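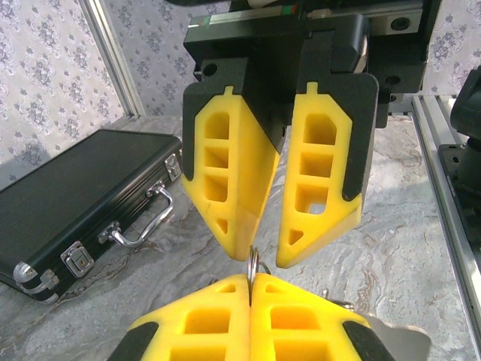 Warrick Whitcombe

16 May 2025

The key store at Woltimmont is to change the way it keeps its spare hardware, after a stock check found that split rings were being issued faster than they were being recorded. The new arrangement comes into force in June and covers the main building, the Cartwright block and the outdoor stores.

The check listed 2,921 keys held or on loan across the site. Against these, the store had issued 1,618 split rings in the past twelve months, most of them as replacements. Paraschiva Buzatu, who manages the store, said the two figures should be much closer to each other than to the number of lost-key reports, which stood at 90.

"A ring goes out with a key and the key comes back without it," she said. "Then somebody asks for another ring. We were logging the keys and treating the rings as string."

Spare rings will now be kept threaded on flat metal holders with round perforations, in place of the open trays used until now. Small silver rings make up most of the stock on a holder, with a larger loop on the same piece. A bright green plastic ring is looped through as well and marks the bundle as spare stock. Under the new rules, no key in service may carry a green ring.

Staff taking a ring will remove it from the holder by hand and enter it on the same line of the sheet as the key it is meant for. Rings that have opened out, so that the coils no longer lie flat against each other, go in the scrap tin and are not threaded back on.

The store considered colour-coding every ring by building but decided against it. Coloured rings had been tried in the Cartwright block, where the coating wore through at the point of contact with the key and the codes became hard to read. Plain metal will stay the standard, and the building code will be stamped on a separate tag.

Keys with a bow thicker than the gap in the small rings will be fitted to the large size only. Forcing a thick key on to a small ring was the most common cause of damage noted in the check — the outer coil lifts and does not settle again.
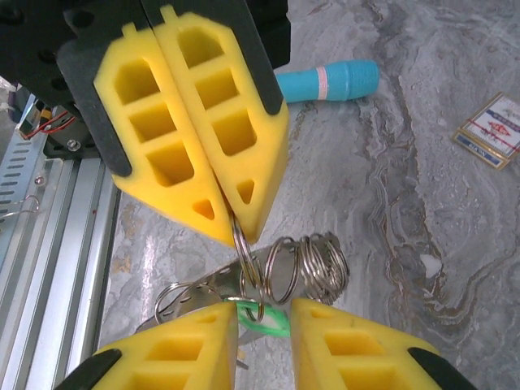

Returns and labelling

All loose rings held in offices should be handed in to the store before the change. They do not need to be sorted by size. Keys that are still attached should be left on, with the tag facing outwards, and handed over at the counter so that the number can be read into the log.

The new tags are supplied by Nuvar and replace the older Zurnent type, which had a card insert. An order for 746 has been placed, enough for the Cartwright block and the outdoor stores. Tags for the main building will be ordered once those have been fitted.

Holders will be checked at the end of each month. The person on duty will compare the rings left on each one with the sheet, sign the lower margin and return the holder to its hook. Sheets are kept for a year.

Requests for large rings should be made to Paraschiva Buzatu at the store counter.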